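2019-12-25

Quiet building, so a good day to get on with the Ramberg trial. Licence is good for another 26 days and I'd like the comparison with Bergeron written up before it runs out. Working from the draft test sheet Meenakshi Poduval left on the shared drive.

What we're reviewing is the simulator package only: two-arm model, five-fingered hands, a small library of tabletop props and the recorder. The Gristley add-on (force plots) is quoted separately and I haven't asked for a trial key yet.

Install took two goes. First attempt stopped on a missing physics library, second was fine after I cleared the old August build out of the path. The manual is still wrong about where the config file lives – it says the user folder, it is in the program folder.

Loaded the stock tabletop: blue tray, yellow bowl, white pad, plain grey table. Left the lighting and the camera at their defaults.

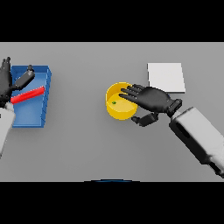
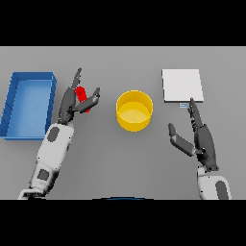

Settings for today:

- physics step left as supplied
- random seed 1522
- recorder on, joint angles and hand poses only
- batch size 300, split into three so I can stop between them

Things I like: scene files are plain text and easy to compare, and the finger joints can be driven one by one or through a single grip value. Bergeron only gives us the single value.

Things I don't: no undo in the scene editor. Prop friction is set for the whole library at once, so changing it for the bowl changes it for everything. The export writes nearly 100 small files per run when one would do. I've written to their support about the export and the friction setting.

Price is still the sticking point. Ramberg want a yearly fee per seat, and Zarkthorpe (the reseller) will only discount if we take the training days as well. We don't need the training days.

To do:

- rerun the first batch with a different seed
- ask Zarkthorpe for a quote without training
- Meenakshi to check whether our own hand model loads, she has the joint limits file
- move the recordings off the local disk, it is filling up

Left the second batch going when I locked up.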